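3.2 Gathering the bedroom demonstrations

We were fond of the bedroom task from the beginning, partly because everyone on the team has strong feelings about laundry, and partly because cloth left on a bed never settles into quite the same shape twice. Mereana Bright and Armindo Paiva shared the operating, and between them they recorded 144 demonstrations at the Illey site, each one starting from a fresh arrangement of garments.
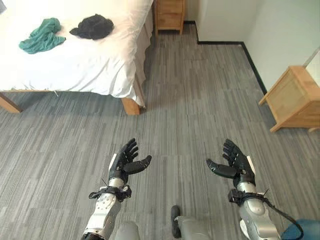

Figure 2. Start of a bedroom episode, with both hands open and two crumpled cloths on the bed.

Why keep the demonstrations in which the operator fumbled a grasp? Because the recovery that follows is something we would dearly like the policy to learn, and it is awfully hard to act out on purpose.

We did set aside 17 demonstrations in which the recording stopped early, and these play no part in the training described in Section 5.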